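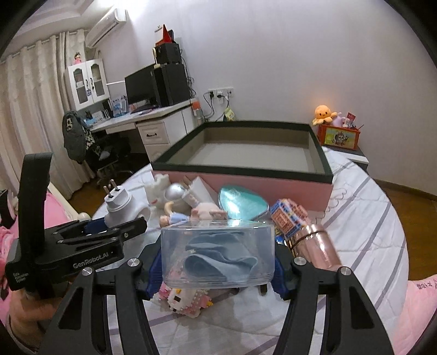 *Small things on a striped quilt, with the pink storage box behind.*

**Kaltamano is looking for part-time home sorters**

Kaltamano helps people get their bedrooms, closets and shelves back in order. We are a small outfit and most of our work comes from families, renters getting ready to move, and people who have inherited a room full of someone else's belongings. We need 2 sorters to start in August.

The work is mostly small items. Big furniture is easy, you decide where it goes and you move it. What takes the time is the top of the dresser and the bottom of the drawer: figurines, plug adapters, dolls, plush toys, tins, snack boxes, thermos bottles. Usually it all goes onto the bed first so the client can see it, and then it goes into boxes one piece at a time.

**What you will do**

- Lay items out on a bed or table and group them with the client
- Fold cloths and small linens and put them in clear containers
- Wrap ceramic pieces before they go in a box with anything hard
- Keep block-built figures in one piece. If one comes apart, bag every block together and tell the client the same day
- Check tins and food boxes for leftovers, and ask before you throw anything out
- Label each box on the short side and write the contents on the job sheet
- Leave the bed clear and made at the end of the visit

You do not decide what a client keeps. Some people want to get rid of half the room and some want to keep every piece but be able to find it. Both are fine with us.

**Who we are looking for**

No experience is needed. Hotel housekeeping, stockroom or childcare work is useful background. You should be able to lift a full storage box from the floor to a bed, stay on your feet for most of a visit, and handle small parts without rushing. You need to be comfortable in other people's bedrooms and keep quiet afterward about what you saw there.

Reading a second language is a plus. We often handle packaging and papers in Chinese, Tagalog or Spanish, and it saves a lot of asking.

Please tell us if you are allergic to dust or pets. It won't rule you out, but we do plan visits around it.

**Hours and pay**

Visits are in the daytime and last up to half a day. Sorters work in pairs. Pay is $700 for the first two weeks, which includes training, and after that you go onto the regular hourly rate - Diane Sandhu will go over it with you when you meet. We pay for travel between jobs, but your trip from home is on you. Boxes, bags, labels and gloves are supplied.

Training is with Jocelyn Ambrosio. She will take you through a practice room at our office and then out on a visit with a regular pair.

**How to apply**

Write to Diane Sandhu at Kaltamano, 253 Rustico Street, or drop a letter at the front desk. Include your name, a phone number, the days you can work, and a few lines about a room, closet or shelf you have sorted, your own or someone else's. No photos of other people's homes, please. A resume is fine but not required.

If you applied last time and did not get a place, you can apply again. Mention it in your letter and Ramil Ambrosio will pull your old form so you don't have to fill in a new one.

Posted June 4, 2026. We will keep reading letters until both places are filled.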